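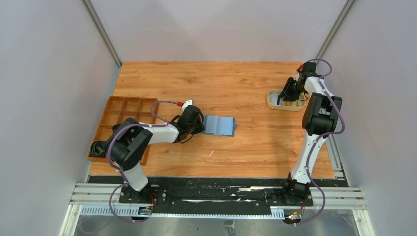

According to Gergely Erdős, the hardest part of two-arm software is deciding which arm should wait. He has repeated this view often enough at Clakside that it now appears, in his wording, on the first page of the planning group's internal guide.

Erdős leads work on Vasia, the planning and control package that Clakside uses on its tabletop stations. Each station has two arms mounted along one edge of a shared table, and both must reach objects and trays without entering the same space at the same moment. The first release treated this as a single problem and planned all of the joints together.

"It was correct, and it was slow," Erdős said. "A person would ask for a small change near one tray, and the planner would rethink both arms from the beginning. We had cases where the plan took longer than the motion."

The present release, completed in May, plans each arm separately and then compares the two paths over time. Where they conflict, one arm is given priority and the other is delayed or sent on a wider route. The full joint planner remains available and is called only when the simpler method fails. In the group's own test set of 111 paired tasks, it was called 8 times.

Erdős was asked whether those 8 cases had anything in common. He replied that most involved handing an object from one gripper to the other, where neither arm can reasonably be told to stand aside.

"Priority has no meaning in a handover," he said. "Both arms are doing the same job. We now mark those steps in the task file, so the planner does not waste time trying the short method first."

Perception is handled by a separate module developed with Flollberg. It reports the position of each object together with a measure of confidence, and the planner is permitted to refuse a grasp when that measure is low. Thin, flat items have caused the most refusals. Their height above the table is small, and a slight error in the depth estimate can place the grasp point inside the surface.

"I would prefer a refusal to a bad grasp," Erdős said. "Some of our users disagree - they want the arm to try. We made the threshold a setting, and we record who changes it."

The recording of such changes belongs to a tool called Bíró, which stores the planner's inputs and decisions for every run. An engineer can load a past run, alter one value and see where the new plan departs from the old one. Erdős considers it the most useful software the group has written, although it was built in 3 weeks and its interface has not been revised.

The next release will address replanning during motion. At present, an arm must come to a stop before it accepts a new path. Of the 76 requests now open with the group, Erdős said, this is the one users raise most often.

"The stop is safe, and it is easy to explain," he said. "Before we remove it, I want the replacement to be easy to explain as well."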